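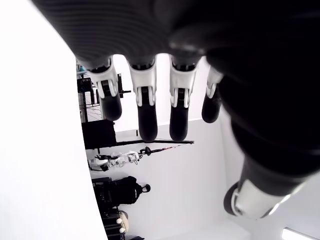 I had been promising myself a trip to the Bokstead open day for years, and this December I finally put it in the calendar and drove up to Tevthorpe, thermos and all. Bokstead makes microscopes and the stages and lamps that go with them, and once a year they let people like me (I run a small histology lab, three benches and a leaky sink) wander through and ask questions.

Doors opened at 9 and there was already a line down the ramp. My group started in the optics hall, where the lenses are ground, cleaned and cemented. Our guide told us that one objective goes through 90 separate steps before it gets its serial number, and I believe it, having watched one woman spend the better part of our visit centering a single element! The hall turned out 1,051 objectives last month, and she had a hand in plenty of them.

Next came the Filip, their new upright scope, which I had really come to see. I brought five of my own slides, old kidney sections mostly, and they very kindly let me put them on. The stage is lovely and smooth, and the focus knob sits low enough that my wrist was happy the whole time. I do wish the filter slider had firmer stops, and I told them so. They wrote it down, which was nice of them.

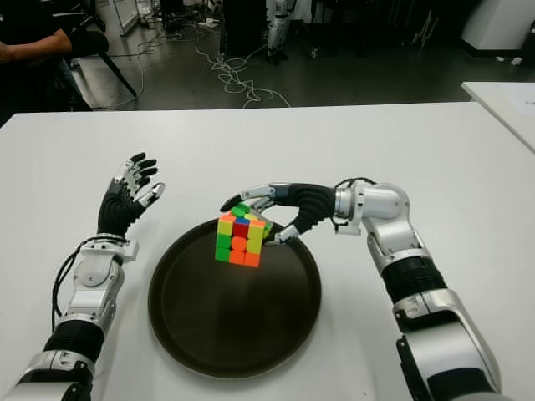 Round tray on a white tabletop, Tevthorpe.

After lunch (good soup, terrible coffee) we had a talk on Birel, the software that stitches image tiles into one big slide view. The demo was a mouse brain in 522 tiles, and it came together while the speaker was still explaining the menus. I asked whether it would open files from our older camera and got a careful "probably," so I'm mailing them a few to try.

Parking is free behind the main building, but go early, and wear a sweater for the optics hall.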